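Ticket 187: Reds coming out brown on the Dradon
Status: Closed (reopened twice, closed again)
Opened: December 2022
Category: Wide-format printing / colour
Priority: Low, then High, then whatever comes after High

Reported problem

The crimson in the Paria range is printing as the colour of old brick. Greens are fine. Greys are fine. Black is excellent, for anyone who wants a roll of black. The same file printed properly in November on the same machine, and I have the offcut on the wall to prove it.

Setup: Dradon roll printer, Potix print software on the workshop PC, Seixas self-adhesive paper, speckled off-white. Nothing has been changed, in the sense that people always mean when they write that on a ticket.

Error messages: none. The machine thinks it is doing very well.

Log

Entry 1
Turned it off and on again. I'm putting this first so that we can all stop suggesting it. Let it go through its full start-up, with the noise like a cutlery drawer falling downstairs. Reprinted the test strip. Brown.

Entry 2
Nozzle check. All the little staircases present except for a gap in the magenta, third step down. Felt very pleased with myself. Ran a light clean. Gap closed. Reprinted. Still brown, though a more confident brown.

Entry 3
Ran a heavy clean, which uses a shocking amount of ink and which the manual advises against "unless necessary" without saying who decides. Nozzle check perfect. Crimson unchanged. Do not run another heavy clean. I'm talking mainly to myself.

Entry 4
Swapped the magenta cartridge for an unopened one from the cupboard. The old one was two thirds full and has been taped, labelled and put back, so please don't bin it. No difference on the strip.

Entry 5
Checked the file. Opened the artwork on the other PC and compared the colour values with the November copy. Identical, down to the swatch names, including the one called "red FINAL real". The file is innocent.

Entry 6
Message from Potix support. They ask whether I have tried turning it off and on again. See Entry 1. They also want the job log exported and sent over. The export stops at 2,000 lines and the fault starts somewhere after that, so I sent it in two parts and got back an automatic reply thanking me for closing the ticket. Ticket reopened.

Entry 7
Suspected the paper. Cut a length from the previous roll (there is a bit left under the bench) and ran the strip on both, side by side. Both brown, but the older roll is slightly less so. Spent the rest of the afternoon looking at two brown strips under the window and then under the desk lamp, and can report that they are different browns under each.

Measured nothing. Should have measured something.

Entry 8
Borrowed the colour reader back from the front office. Took readings from the November offcut and from the new strip. The new one is short of magenta and has too much black in it, which matches what my eyes have been saying for free.

So the ink is getting to the paper and the heads are clean. What's wrong is the amount being asked for. That points at the profile, and the profile is the one thing I said nobody had touched.

Entry 9
Went into Potix, Media, Profiles. There are two entries for the speckled paper:

Seixas Speckled
Seixas Speckled (1)

The second is a copy made by the last software update. It has the same name on the job screen, where the bracket is hidden because the box is too narrow. It is set to plain matte, with a lower ink limit, and every job since the update has been using it. I would like to say I shouted. I made tea.

Entry 10
Switched the job to the original profile. Printed the strip. Crimson! Proper, slightly rude crimson. Read it with the colour reader and it sits next to the November offcut as near as makes no odds. Closed the ticket.

Entry 11
Opened the ticket again. Restarted the PC overnight and Potix went back to the copy by itself. The default is kept in a separate place from the job setting, under Devices, on a tab labelled "Other". Changed it there too. Restarted three times in a row to be sure, with growing menace.

Entry 12
Deleted Seixas Speckled (1). Potix asked if I was sure. I have rarely been surer.

Before deleting, I exported it to the shared folder under "do not use", where I expect somebody will find it and use it.

Entry 13
Full-width run of the large rosette and the small leaf design, one after the other, no stopping. The leaf was never affected, there being hardly any red in it beyond the little rust-coloured flowers, and they had gone a bit dull without anyone noticing. Checked both after drying. Rosettes even from edge to edge. No banding. Slight curl on the last bit of the roll, which it always has, and which belongs on another ticket.

How the two patterns look together
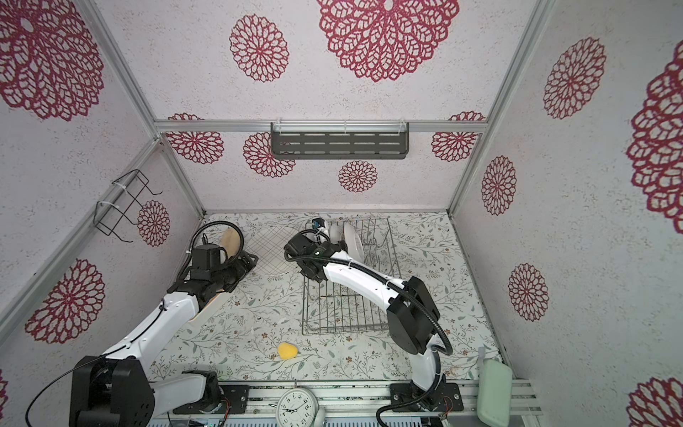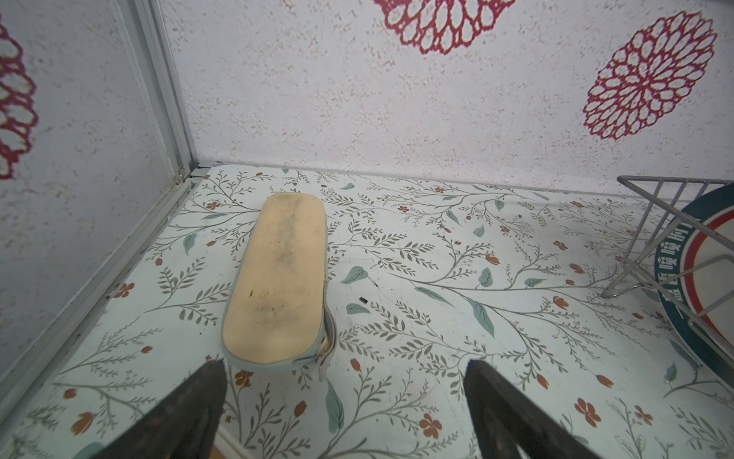 Red rosettes on the walls, leaves underneath.

What fixed it

Job profile set back to Seixas Speckled (no bracket).
Device default changed under Devices, Other.
Copied profile deleted.

What did not fix it

Cleaning, more cleaning, a new cartridge, blaming the paper, and staring.

If it comes back

Check the profile before touching the heads. Widen the profile box on the job screen by dragging its right-hand edge; it forgets this each time, so drag it each time. After any Potix update, look in the Media list for brackets and treat them as hostile.

Keep a strip from every good run, with the month written on the back. The November offcut did more for this ticket than the manual did.

Outstanding

Potix have been told about the copied profiles. They say it is on a list.

Seixas get an apology from me for Entry 7, although the newer roll does print a touch darker and I'd still like to know why.

The ink used on cleaning has gone on the workshop account. The next service falls due at 3,000 on the job counter, so it can wait until then unless the magenta gap returns.

The half-used cartridge is still in the cupboard, taped, top shelf. Use that one next.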